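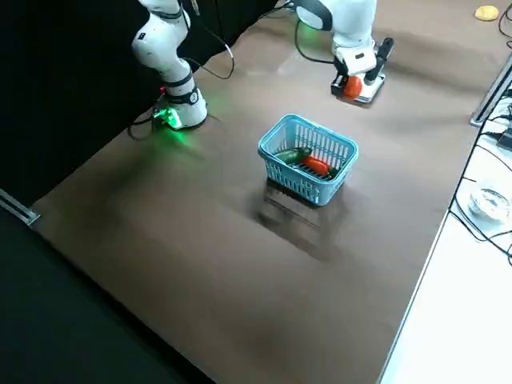
Re: Scraped cutting board smell, what are you all using?

zbaloyi
OK so my big board smells like onions no matter what I do. I've had it 8 years and I love it, but last night I cut up a melon and the melon tasted like onion. My sister says throw it out. I'm not throwing it out! Help.

gertb70
Coarse salt and half a lemon. Scrub, leave it ten minutes, rinse with cold water. Then oil it once it's dry.

Tiziana M
Lemon never did a thing for me except make my kitchen smell like lemon AND onion. Baking soda paste, left on overnight. I know Gert will disagree.

gertb70
I do disagree. Overnight is way too long on wood, you'll raise the grain and spend your weekend sanding.

Tiziana M
I've done it for years and my board is smooth as anything, but sure.

shireen_vw
Can I be the boring one and say get a second board? I keep a cheap one for onions and garlic (Jarkitz, from the grocery store) and the good one never sees either. Fruit on the good side only.

zbaloyi
Shireen I have zero counter space, but maybe a skinny one I could hang on a hook? Tried the salt and lemon tonight anyway. Better, still a little oniony at the end where I do most of my chopping.

gertb70
Do it again tomorrow and go heavier on the salt at that end.

Tiziana M
Or baking soda :)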